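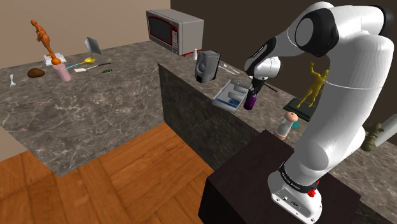
Trostholm publishes reporting rules for simulated robot tests

New practice document sets out what a lab should record when it scores a robot arm in a simulated kitchen

Trostholm has published a practice document for groups that test robot arms in simulation and want to report the results to customers, partners or the public. The document is called the Medora Practice. It covers tabletop and countertop handling tasks, where a fixed arm has to reach, grasp and place household objects.

The rules apply to simulated tests only. Tests on physical arms are covered by a separate Trostholm document, which has not changed.

Until now, groups using the same kitchen scenes have reported their scores in different ways. Some counted a grasp as a success when the fingers closed on the object. Others waited until the object had been lifted or set down. Some reran a trial when an object started in an awkward position, and did not say so. The results could not be compared, even when the arm and the task were the same.

"A success rate without a definition of success is of little use to a buyer," said Eilif Lie, who led the drafting work at Trostholm. "We are asking people to write down what they did before they ran the test, and then to report all of it."

What the document requires

Each report must state the task in one sentence, along with the condition that ends a trial. The time limit must be given in simulated seconds. If a trial is stopped by the operator or by a software fault, it stays in the total and is listed under its own heading.

Starting positions must be generated from recorded seeds. A lab may exclude a starting layout only if two objects overlap or if an object is outside the arm's reach, and the excluded seeds must be listed in an annex.

Scenes must include objects that have nothing to do with the task. A report has to name them and say whether they stay in place between trials. Contact with any of these objects is recorded as an event, whether or not the task is completed.

Camera positions must be fixed and saved with the results. Where a lab supplies still pictures, at least one must show the gripper and the target object together, with the surrounding counter in view.

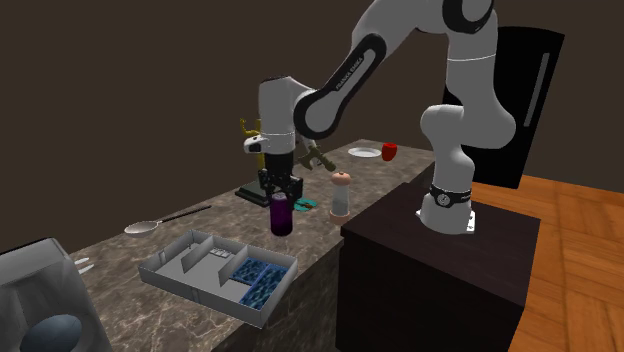 A simulated arm with its gripper above a purple can, next to a divided tray.

Lighting, surface friction and object mass must be listed as values. The phrase "default settings" is no longer accepted, as defaults can change from one software release to the next.

How the rules were tested

The draft was tried out by two outside groups, Hashmi and Fenimeck, which ran the same kitchen tasks separately and exchanged logs afterward. Together they submitted 3391 trials. Of these, 1638 were scored a second time by a reader who had not seen the first result.

The two scores differed in 303 trials. Most of the differences came from objects that were released above the target area and came to rest partly outside it. The draft had no rule for this. The published version says that an object counts as placed when its whole base is inside the target area and it has not moved for two simulated seconds.

Fenimeck also asked for a shorter log format. The full log is still required for published results, but a short form may be used for internal work.

Dates and transition

The Medora Practice can be used right away. Reports prepared under earlier house rules will be accepted until December, provided the cover page names the rules that were followed. After that, a report must meet the new document in full to carry the Medora mark.

Labs do not need to rerun old tests. A lab that still has its seeds and logs may rescore them and issue a revised report, marked as such.

The document, the report template and the two log formats are available free of charge from the Trostholm website. Comments on the text can be sent to the Trostholm standards desk and will be considered for the next revision.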